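How I set up the sandwich shop game (and keep it from eating the whole living room)

So the play food had taken over. I was finding felt lettuce in my shoes! What fixed it was giving every piece a spot before anybody starts "cooking," and now setup takes me 8 minutes, tops.

First, cover the table. I use a leftover piece of green cloth from Barbu, cut 40 inches long, and it stops everything sliding around when little elbows get going.

Next, two shallow clear trays, one on each side. You want see-through ones – kids go straight for what they can spot. I got mine at Wavimetti (they call them drawer inserts, whatever) and the low sides are easy for small hands.

Then a plate goes in the middle. Just one! Ours is pink, round, with a raised rim, so the sandwich stays put.

Now the fun part. Lay the first slice of bread flat on the plate and leave the other one standing up in the right-hand tray with the cheese. Standing pieces are way easier to grab than flat ones. Build from there, second slice last, and ring the bell if you own a bell.

At cleanup, everything goes back in the same tray it came from. We sing, badly.
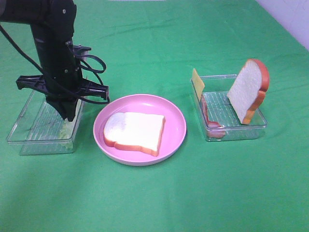 Bretton: We do the same thing with pizza toppings, but my youngest kept mixing the trays up, so I put a sticker on each one. Does your cheese stay standing? Ours flops over constantly.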